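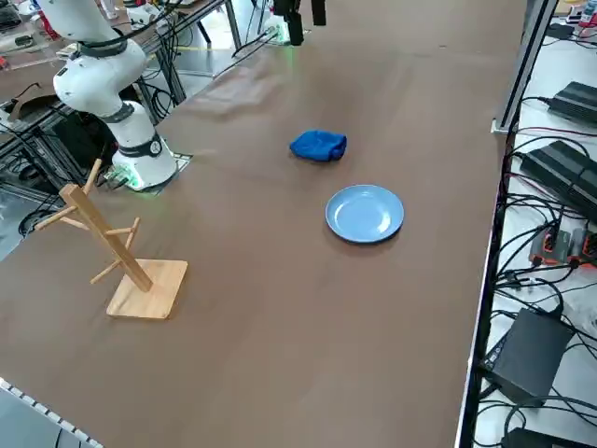

3.2 Task and setup

The plate-wiping task was chosen by the student team in November, after the course had covered grasping. Two arms share one table covered in brown, and the objects are a round blue plate, a blue cloth and a wooden mug tree. Each student recorded 35 demonstrations.
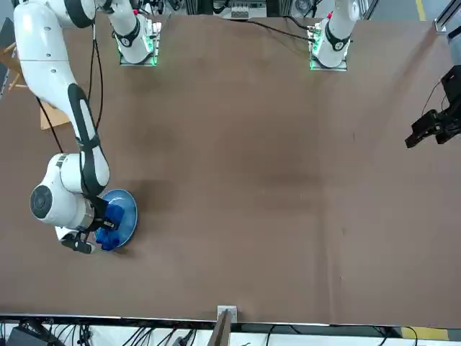
3.3 Procedure

The operator picks up the cloth, presses it into the plate and moves it over the surface. Only one arm handles the cloth.
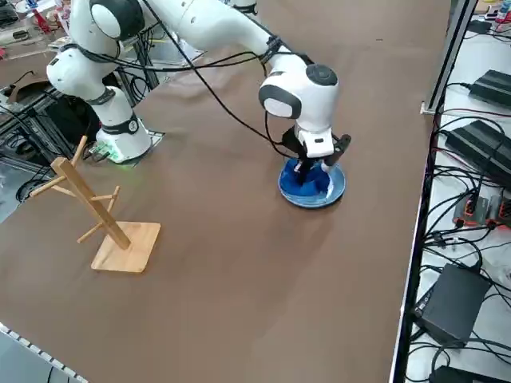 A trial ends when the operator calls it or after 32 seconds. Trials in which the cloth slips out of the fingers are kept and marked as failed. We did not measure pressing force.

Figure 2. Right arm extended over the table, with a round blue object at the gripper.
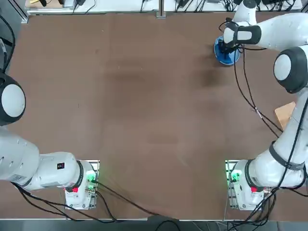 Nanami Kikuchi
Student team lead, Vutholm Robotics Course

The camera view in Figure 2 was used for training. The side views were used only to check the labels.

Related items
Cable routing on a shared table
Grasping soft objects: course notes
Vutholm student projects, 2020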